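About Sedlow

We started Sedlow in a rented room over a bakery on Umgate, with two desks, one arm, and a pile of grasping code that worked nicely in simulation and not much anywhere else. We're still on Umgate, though we've spread across most of the building by now (the bakery is still downstairs, and yes, it has been hard on all of us), and there are 23 of us writing software for robots that have to pick things up and put them down again where they belong.

Our main product is Skadano, a planner that sits between the camera and the motor controller. It takes in what the wrist camera sees, works out which part is worth reaching for, and chooses a grip and a path to go with it. If the part shifts on the way in, it plans again, and it keeps a log of every decision so that your own engineers can go back and read why the arm did what it did. We care a great deal about those logs! Most of us have spent long evenings staring at a stopped robot with no idea what it was thinking, and we'd like to spare you that. 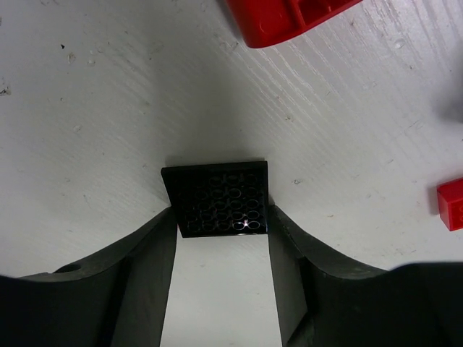 Small parts are where we learn the most. Toy bricks turn up in our testing all the time, as they're cheap, tough and fussy about angles, and a shiny black stud is as good a way as any to upset a depth estimate. Our regression suite has 941 grasping tasks in it at the moment, and a release of Skadano doesn't go out until it has been through the lot on real hardware. It's slow, and we grumble, and then we find something and are glad we waited.

The other half of the house is Michalík, our calibration toolkit, which lines up camera and gripper in 9 poses and tells you in plain words when something has drifted. It grew out of a script we were a bit embarrassed by, and it's free for schools and colleges.

We run an open day each September, and you're welcome to bring a part your robot can't manage. If you'd like to visit sooner, write to us through the contact page and we'll find a morning that suits.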